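**Ticket: survey export drops weighted totals (Rosik poll, federal voting intention)**
Opened 18th September by Alfie Tapley. Assigned to Khang Cù. Priority: high.
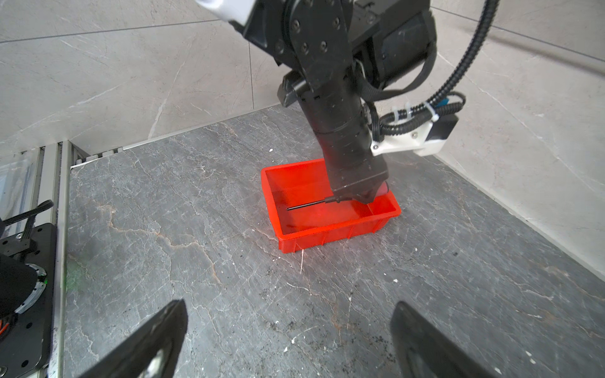
Summary: the weighted crosstab for Q7 ("Should Parliament open an inquiry into the minister's conduct?") exports from Osska with blank cells in the 65+ column. Unweighted counts are fine. Toplines on the dashboard are fine.

Environment: Osska desktop client, Iltulance weighting module, CSV export to the Safavi newsroom template.

**Steps to reproduce**

1. Load the Rosik file (900 respondents, phone and online combined).
2. Apply the standard weights: age, gender, province, past vote.
3. Export Q7 by age and party preference.
4. Open the CSV. Weighted 65+ cells are empty.

**Log**

AT: Reproduced on two machines. Q6 and Q8 export correctly with the same weights. Colour coding in the template also fails on Q7, presumably a side effect of the blanks.

KC: Can't reproduce with the first 300 records. Fails with the full file. Please send the weights table.

AT: Attached to ticket.

KC: Past vote has a category labelled "Did not vote / ineligible". The slash is read as a path separator when the label is joined to the Q7 response "Unsure / refused". Q6 and Q8 have no slash in their responses. First 300 records contain no 65+ respondent in that combination.

KC: Relabelled to "Did not vote or ineligible". Export completes. Column total matches the dashboard.

AT: Confirmed. Re-ran with the export timeout back at 60 seconds (I had raised it to 200 while testing, no effect).

**Workaround:** remove slashes from response labels before weighting.

**Outstanding:** label check on import, scheduled for the October release. Earlier Rosik waves have not been re-exported. Ticket stays open until they are.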